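5. Prueba comparativa de pinzas con objetos blandos

Esta sección explica cómo montar, ajustar y comparar dos pinzas en el mismo brazo con el programa de prueba incluido en el controlador Ernach. Se aplica a la pinza Larex de dos dedos y a la pinza Mühlbauer de dos dedos. Para otros modelos, consulte primero el apartado 3 (Compatibilidad de bridas).

Antes de empezar, compruebe que el brazo está anclado, que la parada de emergencia responde y que la versión de Skernonance instalada en el ordenador es la 4 o posterior. Las versiones anteriores no guardan la curva de fuerza y los resultados no se pueden comparar.

5.1 Preparación de la mesa

1. Despeje la zona de trabajo. Deje solo el recipiente de destino y el objeto de prueba.
2. Coloque el recipiente con el lado largo paralelo al borde de la mesa. Sirve cualquier cesta o bandeja abierta por arriba, siempre que no se desplace al rozarla.
3. Deje el objeto de prueba a la derecha del recipiente, dentro del área de recogida definida en Skernonance.
4. Encienda la iluminación y espere a que la vista de la cámara se estabilice. Si aparecen reflejos sobre la mesa, baje la exposición desde Cámara > Ajustes manuales.
5. Abra Calibración > Plano de mesa y siga las indicaciones en pantalla. Repita este paso siempre que mueva la cámara.

Nota: las manchas pequeñas sobre una superficie clara no suelen afectar a la detección. Si el programa marca una mancha como objeto, suba el valor de Área mínima o limpie la mesa.

5.2 Montaje de la pinza

PRECAUCIÓN: corte la alimentación del brazo antes de retirar o colocar una pinza. El botón de pausa de Skernonance no corta la tensión en la brida.

1. Lleve el brazo a la posición de servicio y apague el controlador.
2. Desconecte el cable de la pinza instalada. Tire del conector, nunca del cable.
3. Afloje los tornillos del soporte en cruz y sujete la pinza con la otra mano mientras retira el último.
4. Presente la pinza nueva y haga coincidir el pasador con el orificio de la brida.
5. Apriete los tornillos en cruz, primero a mano y después con la llave suministrada.
6. Conecte el cable y déjelo con holgura suficiente para que la muñeca gire en todo su recorrido. Un cable tenso altera la lectura de fuerza.
7. Encienda el controlador y seleccione el modelo en Herramienta > Pinza activa.

Nota: al cambiar de modelo, Skernonance carga la longitud de dedo de fábrica. Si ha montado dedos de repuesto, introduzca la longitud medida antes de mover el brazo – de lo contrario, los dedos pueden tocar la mesa.

5.3 Ajuste de la fuerza de cierre

La fuerza se indica en una escala propia del controlador, de 0 a 100. No equivale a newtons y no debe compararse con los datos de la hoja técnica de cada pinza.

1. Ponga la fuerza en 23. Es el punto de partida para fruta con piel.
2. Ponga la velocidad de cierre en Lenta.
3. Pulse Cerrar con el objeto entre los dedos y el brazo parado.
4. Levante el objeto con el mando manual y manténgalo en el aire durante 8 segundos.
5. Si el objeto gira o resbala, suba la fuerza de 4 en 4 y repita la prueba.
6. Si los dedos dejan marca, baje la fuerza y revise las almohadillas. Las almohadillas gastadas obligan a apretar más.
7. Guarde el valor con el nombre del objeto y de la pinza.

Para los objetos alargados, sitúe los dedos en la parte central. El centro visible no siempre coincide con el centro de peso, sobre todo en piezas curvas, así que puede ser necesario desplazar el punto de agarre hacia el extremo más grueso. Haga el ajuste desde Agarre > Desplazamiento y anótelo: debe usarse el mismo valor con las dos pinzas.
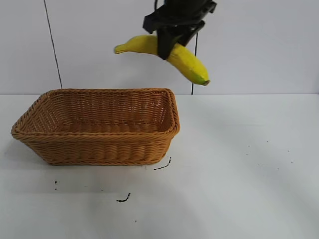 Figura 5-1. Plátano sujeto por la parte central, antes de situarse sobre la cesta.

5.4 Ejecución de la prueba

PRECAUCIÓN: mantenga las manos fuera de la zona de trabajo mientras el indicador del controlador esté en verde. Para recolocar un objeto, pulse Pausa y espere a que pase a ámbar.

1. Abra Pruebas > Recoger y depositar.
2. Elija el objeto guardado en el apartado anterior.
3. Introduzca 9 en el campo Repeticiones.
4. Fije la altura de traslado. Los dedos y el objeto deben pasar por encima del borde del recipiente sin tocarlo. En piezas curvas, mida desde el punto más bajo de la pieza.
5. Fije la altura de suelta por debajo del borde del recipiente, si la anchura de la pinza abierta lo permite. Si no, suelte desde arriba y marque la casilla Caída libre.
6. Pulse Iniciar. El brazo se detiene después de cada repetición para que pueda devolver el objeto al área de recogida.
7. Al terminar, pulse Guardar sesión. Las sesiones sin guardar se borran al apagar el controlador.
8. Monte la otra pinza según el apartado 5.2, ajuste la fuerza según el 5.3 y repita la prueba sin mover la cámara ni el recipiente.

Nota: use el mismo ejemplar en las dos sesiones, siempre que no presente golpes. La fruta madura se ablanda con la manipulación. Si tiene que sustituirla, elija una pieza de tamaño y madurez parecidos e indíquelo en Observaciones.

5.5 Lectura de los resultados

Seleccione las dos sesiones en Pruebas > Comparar. La tabla muestra las siguientes columnas:

Agarre: repeticiones en las que el objeto se separó de la mesa.
Traslado: repeticiones en las que el objeto llegó hasta el recipiente sin caerse.
Giro: variación del ángulo del objeto entre el agarre y la suelta, medida por la cámara.
Fuerza máxima: valor más alto registrado durante el cierre.

Una pinza con buen Agarre y mal Traslado suele tener la fuerza demasiado baja o las almohadillas sucias. Un valor alto de Giro con las dos pinzas apunta a un desplazamiento de agarre mal elegido. Corríjalo y repita ambas sesiones, aunque solo una haya dado problemas.

La columna Giro queda vacía cuando los dedos tapan demasiada superficie del objeto. Pruebe a cambiar el ángulo de la cámara y vuelva a calibrar el plano de mesa.

5.6 Problemas frecuentes

La pinza no aparece en la lista: revise el conector y reinicie el controlador con el cable ya puesto.
El brazo se detiene antes de bajar: la longitud de dedo introducida es mayor que la real, o el plano de mesa no está calibrado.
El objeto cae fuera del recipiente: compruebe si el recipiente se ha movido y vuelva a marcar el punto de suelta.
La cámara confunde el objeto con el recipiente: ocurre con colores próximos. Dibuje una zona de exclusión alrededor del recipiente en Cámara > Máscaras.

Para exportar la comparación, consulte el apartado 6.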